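Comparing two sets of gripper fingers on knitwear

Knits are a good first test for any new pair of fingers. They stretch, they bunch, and they have enough texture to hide a weak grip until you move the piece sideways. The steps below are the ones we use at Mernarar when we want to compare finger sets by hand before anything gets bolted to an arm. You need two hand-held grippers, a bed or a wide table, and a small pile of folded clothes.

1. Pick the surface first

Work on the surface you care about. A hard mat lets the finger tips slide under an edge. A soft mattress gives way and changes the angle. If you plan to test on both, finish every garment on one before you switch.

2. Sort the clothes by knit

Put the thick pieces in one pile and leave the test piece by itself. Start with something that has a ribbed cuff. The rib gives the fingers a clear edge to take hold of, and a patterned body makes it easy to see in the recording how far the cloth has shifted.
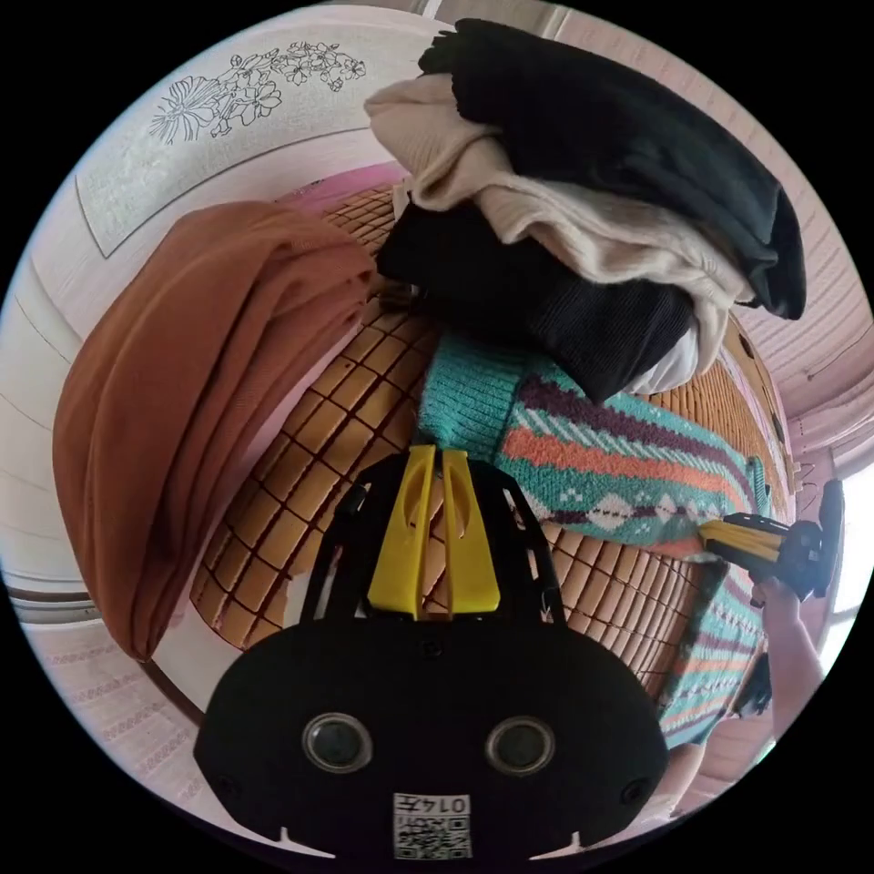
Yellow fingers at the sweater, with the second gripper coming in from the right.

3. Do the two-handed pass

Bring both grippers in low, with the fingers nearly flat to the cloth. Close the first one on the cuff and hold it still. Then close the second on the body of the sweater, a hand's width away, and pull gently until the knit goes flat between them. Let go with the second, then the first. Write down any slip, and note which gripper it was.

Don't squeeze harder when a grip fails. Open, back off and try again at the same trigger pull. If you change the pull halfway through, you are comparing your own hand and the fingers will look better than they are.

Each finger set gets 64 grasps on each garment. Split them into four rounds with a break between rounds – your wrist gets tired before you notice it, and tired grasps come in too steep.

4. Do the small-piece pass

Socks and other small knits are harder than sweaters. There is less cloth to catch, and most of it ends up bunched between the fingers. Take hold near the middle, lift straight up, wait for a slow count of four, and turn the gripper a quarter turn each way. A good pair of fingers keeps the bunch in place through both turns. Put the piece down in a different position each time.
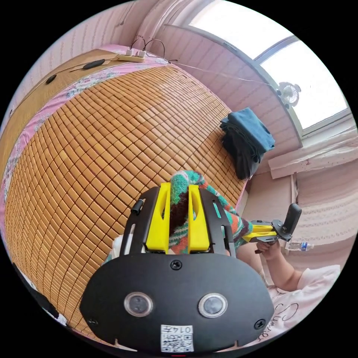 Oana Bălan

5. Check the cameras before you change fingers

Look at a few seconds of video from every round. The fingertips should be in view with the fingers open and closed, and your sleeve should not cover the cloth. Bright windows are a common problem. Turn your body so that the window sits to one side, or pull the curtain and redo the round.

6. Log it

We keep one line per grasp: garment, finger set, trigger pull, held or slipped. Trigger pull is stored from 0 to 255, where 255 is fully closed. Bảo Lò wrote a short script for Likgate that reads the log and plots slips against pull. A plain spreadsheet does the same job for one afternoon of testing.

Swap the fingers, go back to step 3, and use the same garments in the same order.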